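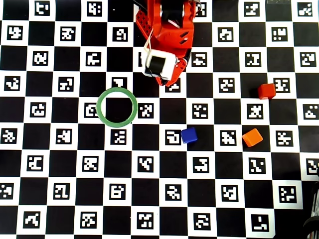
Arm 3 over the marker board, with ring and cubes.

**Pre-purchase check, Betbridge bench**
1 August 2019, F. Lorente

- [x] Board lies flat
- [x] Markers not torn or stained
- [ ] Gripper cable: gets tight at full reach. Price a longer one from Relida.
- [x] Finger tip secure
- [ ] Spare servos: 2 left. Add to May budget line, 30 each.
- [ ] Second arm: on hold until Grumwood sends a quote.

Recheck cable before any order goes in.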